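Chapter 4
Folding and Sorting at a Fixed Table

4.1 Purpose of this chapter

Chapter 3 dealt with washing and drying. This chapter covers the stage between the dryer and the shelf, which most small laundries treat as unskilled work and therefore leave unplanned. After completing it, the reader should be able to lay out a folding station, square a short-sleeved garment to a standard size, and keep folded and unfolded items apart.

The method follows the Wellach course notes, as revised by Hawi Bogale and Branislav Murín. Terms printed in capitals are defined in the glossary.

4.2 The station

A folding station needs a flat surface, a place for unfolded stock, and bare floor on the side where the worker stands. Pale, plain walls are preferred, as dark lint and dropped socks show up against them. Floor corners are the usual place for small items to be lost. The joint between floor and baseboard should be checked at the end of each batch and kept free of stored goods. 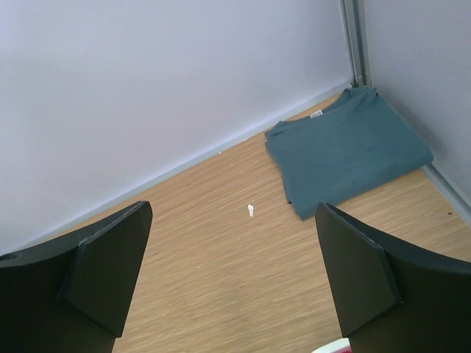 A smooth floor is swept along the grain, toward the open side of the room. Carpet is not recommended at a folding station – it holds lint and hides buttons.

The WORK SURFACE should be at least 950 mm long for adult clothing. A surface shorter than this forces the worker to fold sleeves in the air, and the fold lines drift. The surface is divided into two zones:

FOLD ZONE: the center of the table, kept clear except for the garment in hand.
STOCK ZONE: one corner, holding a single basket of unfolded items.

The basket stays in the same corner throughout a batch. Garments hanging over the rim are taken first.

4.3 The squared fold

A T-shirt is folded to a rectangle 300 mm long and 24 cm wide, with the collar left visible along one edge. The collar serves as the reference line for stacking. Both sleeves are turned in before the body is folded, and the hem is brought up last.

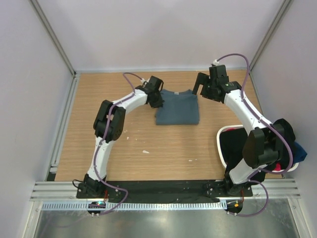 Figure 4.2 Squared T-shirt near the center of the table, collar showing; basket of mostly dark clothing in the corner.

Dark garments are best folded as one batch, with light colors held back until the surface has been wiped. Stacks should not exceed 13 shirts. Taller stacks lean, and the lower collars crease.

Section 4.4 treats long sleeves, which require one additional turn at the cuff.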